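Desk and outlet check, shared office, second floor
Checked by: Mabli Ellis
Date: February 21, 2024

1. Wall outlets firm in the wall - OK.
2. Cables off the floor - OK. Behind the desk they are still tangled, please tie them.
3. Power strip not covered - OK, but it lies on the desk top. I prefer it fixed under the desk, 2 screws are enough.
4. Drinks away from electric things - NOT OK. See comment.

Desk by the wall, cola bottle and (first three pictures) pump bottle:

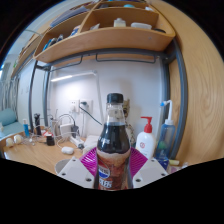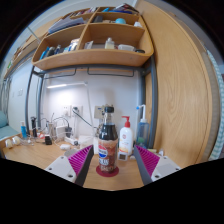
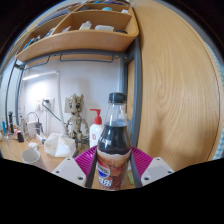
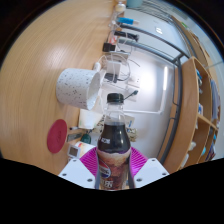
Comment to 4: A drink with a closed cap is a small risk, an open cup is a bigger one. Please keep all drinks on the side where no cables are. Rhodri Llewellyn asked if this rule is also for water. Yes, it is.

5. Bottles with cleaning liquid have a name on them - not checked today, Eifion Gwynne will do it.
6. Desk lamp arm tight - OK.

Open points: 3. Please repair or move within 16 days and write your name beside the point when it is done.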